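Home | Concerts | Choir | Members | Archive | Contact

Dulholm Music Society
Minutes of the meeting of May 2, 2020

The meeting was held by telephone. It was opened by the chair, Wajid Kakakhel, who asked that everyone say their name before speaking. The minutes of the previous meeting were read and accepted, with one correction: the piano tuning was paid by the Society and not by the school.
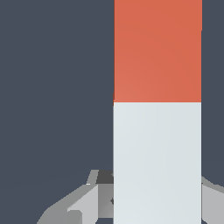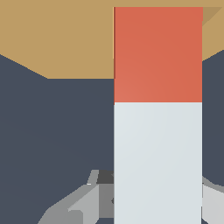
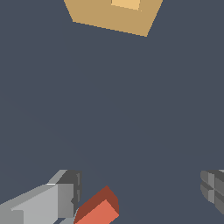

Rautiainen asked to be heard before the first item and said that the autumn concert should not be cancelled yet, as the orchestra has worked on the program since winter and many players would lose their interest if there is nothing to prepare for. The chair thanked for the remark and moved it under item 1.

1. Autumn concert

The concert is planned for September in the Ilulmont hall. The hall has 400 seats. The manager of the hall has written that he can keep our reservation without payment until the end of this month, and after that he must ask for a deposit. He does not know himself how many listeners will be allowed in the autumn.

Three ways were discussed. The first is to keep the concert as planned, with full orchestra and choir. The second is to play it with strings only and without choir. The third is to move everything to next spring. Several members were against the third way, because the soloist for the cello concerto has other engagements in spring and would have to be replaced.

It was noted that the choir can not practice together at present, and that singing parts alone at home is a poor preparation for the new cantata. The conductor said he would need 10 rehearsals with the choir and could not promise a good result with fewer.

Decided: The cantata is taken out of the autumn program. The cello concerto stays. The second half will be a work for strings, to be proposed by the conductor at the next meeting. The reservation of the hall is kept for now, but no deposit will be paid before the members have been asked again.

2. Tickets already sold

131 tickets were sold for the spring concert before it was called off. The secretary has written to all buyers whose address we have. Most of them have not yet answered. Those who answered were friendly, and a few wish to give the money to the Society.

There was a discussion whether the tickets should simply be valid in the autumn. The chair was of the opinion that this is not correct toward the buyers, as the program is now different. Another member found that people would not mind it. After some time it was agreed that the buyer must choose.

Decided: Every buyer may have the money back, or keep the ticket for the autumn concert, or give the amount as a gift. The secretary sends a second letter, in shorter words than the first.

3. Music from Skurkon

The orchestra parts for the cantata were rented from the music library in Skurkon and should have been returned in April. The library was closed, and it has now opened again for returns by mail only. It is still not clear if we must pay for the extra weeks. The viola parts are not complete - 2 of them are with players who could not be reached.

Decided: The librarian of the orchestra collects the missing parts and sends all in one parcel. Pencil marks must be erased before sending. If a bill for the extra weeks comes, it shall be shown to the chair before it is paid.

4. Young players

The lessons for the young string players have continued by video in part. The teacher reports that this works well for single pupils and badly for playing together, as the sound arrives too late. The parents have asked if the fee will be lower for this term. The opinions were divided and the item was not finished. It will be taken first next time.

5. Other matters

The double bass has a crack near the neck and should not be lent out until it is looked at. The key to the instrument cupboard is still missing - members are asked to look in their coats and cases.

The date of the next meeting will be sent by letter. The chair closed the meeting.

We use cookies to remember your settings on this site. By continuing to read, you accept this.

Recent items
Returning your tickets for the spring concert
Changes to the orchestra rehearsal plan
Letter from the conductor to the choir
Minutes of the previous meeting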